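Section 3. Good practice before you run a job in the simulator

Please do read this section through once with a cup of tea before you touch anything, even if you have used Zirero before. The rules are short, and they are the same ones we ask people to follow on a real arm, so that the habits carry over when you get there.

3.1 Starting position

1. Load the room and let it finish drawing. Don't press Run while the progress bar is still moving.
2. Open the gripper fully and leave it open.
3. Check through the wrist view that there is nothing between the fingers.
4. Write the run number in the log. Ours had reached 3,023 by the end of March, and we can still find any one of them, which is a great comfort when something odd turns up! 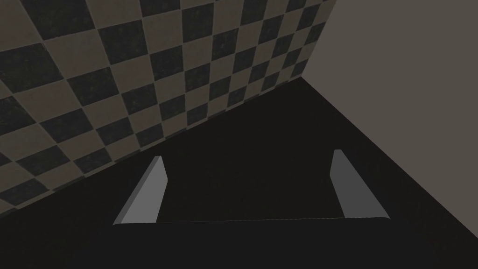
Johannes Makhubela asks whether all this is worth the bother when nothing in a simulator can be hurt, and says he would sooner skip straight to the job and reset if it goes wrong.

It's a fair point, Johannes, and you certainly can reset. But a job file saved at Alwood may well be opened at Jullano the next morning and sent to a real machine, and the person opening it will trust that you began from a proper start. Please keep to the steps.

Note: if your log already holds more than 2,425 entries, start a new one and put the old log's name on its first line.

3.2 Moving near walls and upright surfaces

1. Set the speed to level 3 or lower before you turn the wrist towards any wall.
2. Turn first, then travel. Doing both together is quicker (we all know it is), but it makes a near miss very hard to read afterwards.
3. Stop after each turn and look again through the wrist view. Keep the fingers open and empty while you do. 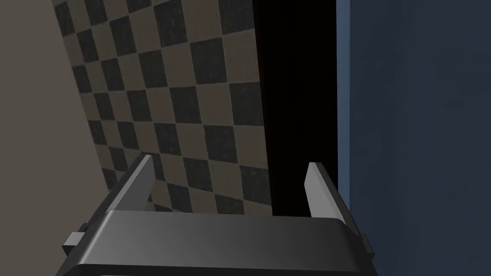

4. If you are no longer sure which way the gripper is facing, go back to the last saved position and begin the turn again from there.

Caution: never switch off contact checking to get out of a tight spot. A job saved with checking off will be refused at sign-off, however nicely it runs.

3.3 Signing off

Save the job, add your initials, and pass it to a second person to replay from the beginning. Prakash D'Souza keeps the list of people who may sign, and form 164 is the one you want.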